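Home About Student Projects Staff Library Contact

What I learned from asking ex-service students about coming back to study

My project report for the Public Service and Security module, by Mavis Pennington 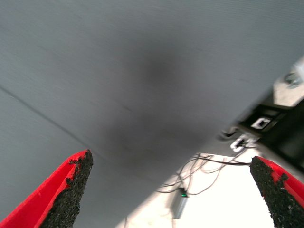
Why I picked this

My uncle left the navy and went straight onto a degree course at Lundon, and for most of his first year he complained about the forms. The reading and the essays were fine by him, it was the forms! So when we were told to choose a question about people moving between the armed forces and public policy work, I already had mine: what helps former service people settle on a policy course, and what gets in the way?

I thought it would be a tidy little project. It wasn't, and I had to throw out my first plan by the end of January (more on that further down).

What I did

I used two sources. The first was a batch of 111 replies to a survey the Ostberg student office sent out to people on its returners list. They let me have the answers with the names taken off, and I read every one, some of them three or four times. The second was a set of six long chats I did myself, four over the phone and two in the café at Kneath, where it was so loud that my recording of the first one is mostly coffee machine.

I asked everybody the same opening question, "What did you expect the first month to be like?", and then let them talk. My supervisor wanted a fixed list of fifteen questions. I tried that on the first person and it felt like a job interview for both of us, so I went back to her with my notes and she agreed to let me loosen it.

The survey

873 people were on the list, so 111 replies isn't many, and I don't want to pretend it speaks for everybody. People who were having a rotten time may well have ignored the email, or they may have been the keenest to answer it. I can't tell which from what I've got.

The most common worry before starting was writing. Lots of people had spent years doing short, clipped reports where you put the important bit first and stop, and then they were asked for 2000 words on deterrence with a proper argument and references. One person wrote "I had said it all by the second page" and I laughed out loud in the library, because I've had the same trouble and I've never been near a barracks.

Money came second, mostly the timing of it. Housing came after that. I'd expected age to be near the top (being thirty-four in a room of nineteen-year-olds) and hardly anyone mentioned it.

The interviews

These were my favourite part by miles. I've used letters in place of names.

C had been a logistics officer and was now doing the Kusimari fellowship, where you study part time and spend the other half of the week with a regional planning team. She said the fellowship worked for her because she had somewhere to be at eight in the morning. The empty hours on an ordinary timetable would have driven her up the wall.

F said nearly the opposite. He'd had enough of being told where to be and he loved the gaps. He read in them, he went swimming, he learned to cook two curries. What he found hard was seminars, where people interrupt each other and change their minds halfway through a sentence. He kept waiting for someone to sum up and give out the tasks.

Both of them wanted to end up in government work, and both said the same thing about why they'd gone back to studying: they had carried out decisions for years and wanted to know how those decisions got made in the first place. Four of the six said something close to that without me asking.

What went wrong

My first plan was to compare Lundon and Ostberg properly, with a table for each. Lundon couldn't share its answers, and fair enough, it had never asked people's permission. I found this out after I'd written the introduction and half the background chapter, so that was a fairly miserable week. The Kneath chats came out of it, though, and I'd have missed C completely if the table had gone ahead.

I also left the typing up far too late. If you're doing interviews next year, type each one up the same evening while you can still hear the person's voice in your head. I had to ring B back twice to check what he'd meant.

What I'd suggest

A short writing session before term, run by someone who knows what a service report looks like and can show how an essay differs. Forms sent out all together with one deadline. And a named person to ring about money. Ostberg is reviewing its returners scheme in 2028, and I've sent the office a copy of this in case it's any use.

Thanks

To the six people who talked to me, to the Ostberg office for the survey, and to my uncle, who read the whole draft and moved all my conclusions to the top. I moved them back.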